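Two months with the Vestia home simulator

In September I finally paid for the Vestia kit, after Edmund Dudek from our evening robotics class in Flestenbridge had recommended it to me 2 times. It is a software package from a small firm, Pylypenko, and it gives you furnished houses in which you can train a household robot before you let it touch a real one. I am writing down my impressions for those who are thinking of buying it.

The licence gives you 676 rooms and permission to use them on two computers. I have only one, so the second place stays free. Installation took me an evening. The manual is well written, but it supposes that you already know how to set the graphics drivers, and I did not.

My interest is doors. My own robot, which I call Fastov, is good at driving along a corridor and very bad at everything that comes after it. In Vestia you can choose the weight of the door, the stiffness of the hinge and the side on which it opens, and then run the same attempt again and again. I left mine working through the night and in the morning I had 2000 attempts to look at. With a real door I would need a whole winter for this, and my neighbours would not like it.

What I like less is the quality of the picture. Dark paint comes out a little blurred, and slanted edges have small steps in them, like in old games. For learning movements this does not disturb me. For teaching a robot to recognise things I would want something finer. Round knobs are also harder than lever handles, and the kit offers no ready grip for them, so you must write your own.

Support answers by e-mail, politely and slowly. I asked about the round knobs and received a long reply with a piece of code - it needed one correction, and after that it ran.

I will keep the licence for another year. Next I want to try the kitchen drawers, and if I have patience, the wardrobe with sliding doors.
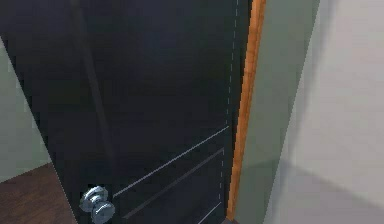
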